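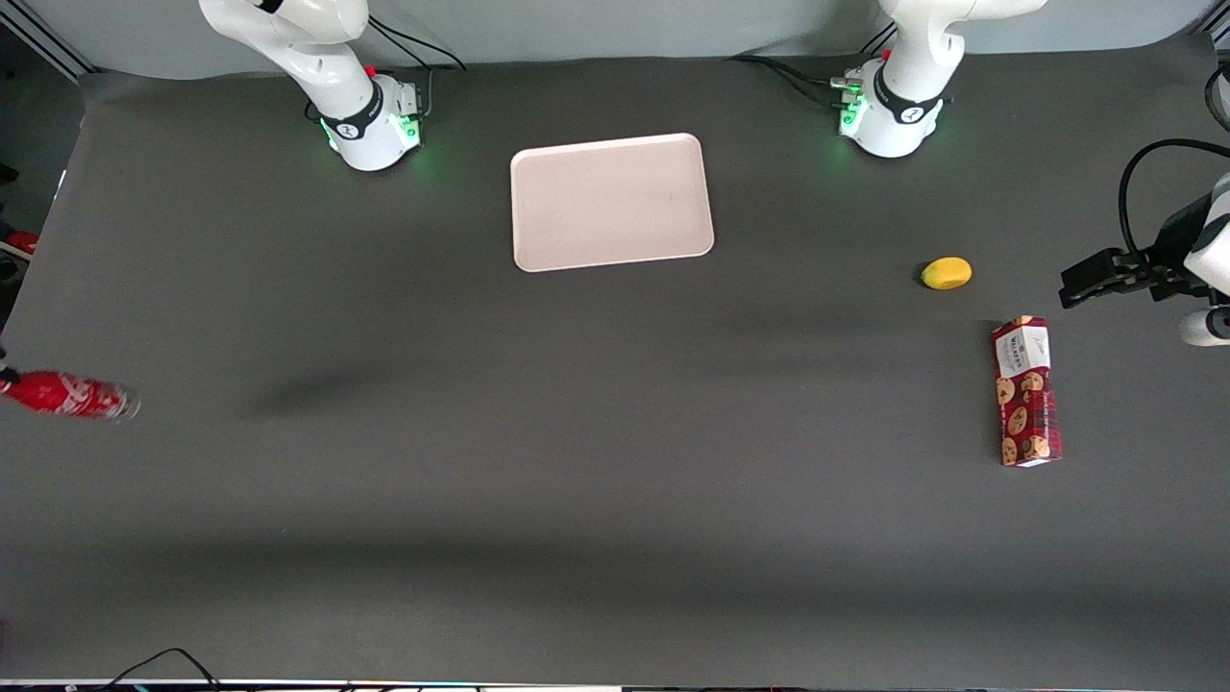
Re: Shorts for the girls' squads, again
To: Drasum Harriers club list
July 22, 2018

I have been meaning to answer this since the last committee notes went round, and the message quoted below has pushed me into it.

> The order form for next season still gives two choices for girls
> over 14: crop top and briefs, or vest and briefs. My daughter has
> asked me to find out if she can race in shorts. She runs cross
> country for the school in shorts and nobody minds. She has missed
> 3 league matches this year and told me she was injured. She was
> not injured. Is there a rule about this or is it just what the
> form says?

It is just what the form says. I have read the league handbook from front to back and the only thing it asks for is club colours on the top half. The bottom half has to be a plain dark colour, or the same for the whole relay team if we are entering a relay. Shorts are fine. Long shorts are fine. Leggings are fine, including in the field events, and one of the clubs we meet at Skakeleck has had half its throwers in leggings for years.

The form was drawn up when we moved our kit order to Dixit, and whoever filled in the Dixit template ticked briefs for the girls and shorts for the boys. It has been copied forward every March since. I was one of the people copying it, so I take my share of the blame.

I asked Dixit what else they can do in our navy. They have a fitted short with a mid-thigh leg, a looser running short with a built-in liner, and a full-length legging. All of them can come with the club badge or without. The fitted short is lined with a second dark layer at the front and back, which several of the older girls asked for when I showed them the samples at training. The white panel down the side can be left off. I would leave it off.
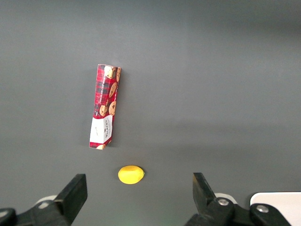
The snag is the minimum order. Dixit want 19 of any one item before they will put the badge on, and I don't think we will get there with the leggings in the first year. We can buy those plain. Plain navy is within the rules, and a family who would prefer to buy a pair from a shop can do that too. I would like the form to say so in words, at the top, so that a girl of twelve can read it without having to ask a coach.

On money: there is 300 pounds left in the kit fund after the new relay bibs. I suggest we use it to let anyone who bought briefs this year swap them for shorts at no charge, worn or not. If it runs out we can look again in the spring.

Two other points while I am on the subject.

The changing rooms at Plarnidmont are locked from the end of the junior session, and the seniors' girls who stay on for the 300 metres group have to walk back to the main building. More than one of them has stopped staying on. I have asked for a key. If any of you has a contact at the leisure centre who can hurry that up, please write to me off list.

Second, the coaches. I am not asking any of them to have a long talk with anybody. I would like them to stop saying "full kit" when they mean the club top. A couple of the girls took it to mean briefs or no race, and I can see why they did. "Club top, dark bottoms" covers it.

I know there is a view that the briefs are what the sport wears and that the girls will need to get used to them if they go further. Those who want them can still order them - they stay on the form. But we lose far more girls at 14 and 15 than we do boys, and when I rang round the ones who left, kit came up in nearly every call, usually before I had asked about it.

The order has to go in at the end of next month. I will send a new draft of the form to this list once I have had the prices confirmed. Replies to the list are fine. If your daughter would sooner tell me herself, or you would sooner not have it discussed in front of everyone, use my own address and I won't pass it on.

Please bring the sample bag back to Skakeleck if you have it. There should be two fitted shorts in there and one pair of leggings, size small.

Junior kit and entries
Drasum Harriers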